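The Moisture Book

The grain store at Mernutbridge kept two sets of records. The first was the delivery ledger, which listed weight, variety and supplier. The second was the moisture book, which listed one figure per bin, taken every morning before the doors were opened. The clerk who kept it had done so since the store was rebuilt after the fire, and had never been asked to show it to anyone.

Samples were drawn by hand and sorted by hand.

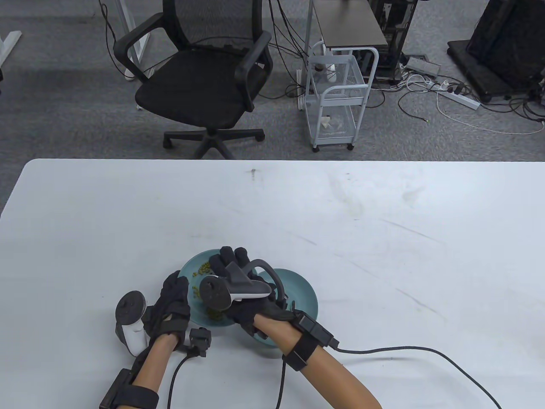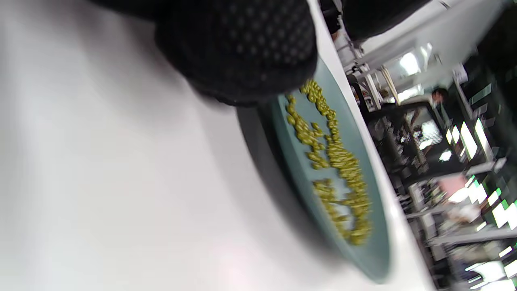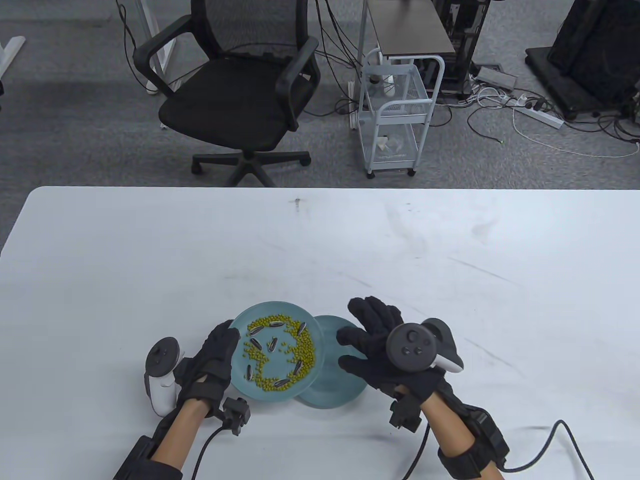 What is a moisture book for?
A moisture book shows how the water content of stored grain changes over time, so that a bin that is starting to heat can be turned or emptied before it spoils.

The inspector from Ullar arrived in September with a meter in a padded case. She set it on the counter, checked it against a reference sample, and asked for the record of bin 6. The clerk turned to the page. The entries ran down the left column in pencil, and every one of them was the same.

"It does not vary," the inspector said.

"No."

"Grain varies. It takes on water when the air is damp and gives it up when the air is dry. Bin 5 varies. Bin 7 varies."

The clerk agreed that they did.

The inspector asked which instrument had been used. It was a Poduval bench meter, the older type with a screw-down cell. She ran her own sample through it and through hers. The two readings agreed with each other and with the last line in the book. She wrote this down, then asked to see the bin.

Bin 6 was at the north end, past the conveyor. It was a steel bin on a concrete ring, rated at 800 bushels, with a ladder up one side and a hatch at the top. The delivery ledger gave its contents as 519 bushels of barley. The inspector climbed the ladder, opened the hatch and lowered a weighted tape. She read it, reeled it in, and lowered it a second time on the other side.

"When was this filled?"

"Before I came."

"And drawn from?"

"There are no withdrawals in the ledger."

She put the probe down at three depths. The temperature at the surface was the temperature of the air in the store. The temperature in the middle was the same, and so was the temperature at the floor. There was no crust, no odor and no insect damage. She took a handful from the probe and bit one kernel, as inspectors are trained to do, and it broke cleanly.

"How old are you?" she asked from the ladder.

The clerk said 35.

"And how long have you kept the book?"

The clerk started to answer and stopped. The rebuilding was dated on a plate by the door, and both of them had walked past it that morning. The inspector came down the ladder and did not repeat the question.

They went back to the office. She filled out the form, which had a space for each bin and a short list of permitted findings. Sound, heating, infested, empty. She marked bin 6 as sound. Under remarks she wrote that the moisture reading was stable, and then, after some time, that the fan on bin 4 needed a new belt.

She asked whether the clerk had ever missed a morning.

"Once. There was ice on the Deltier road and I could not get through until noon."

"What did you enter for that day?"

The clerk turned back through the book and showed her. The line was blank. On the facing page, in the same pencil, was the reading from the following morning. It was higher than the others by a tenth of one percent. The day after that, it had returned.

The inspector looked at the two lines, closed her case and fastened both catches. She tore off the lower copy of the form and left it on the counter.

"Keep the same hours," she said.

The clerk filed the copy behind the others, sharpened the pencil, and went out to see about the belt.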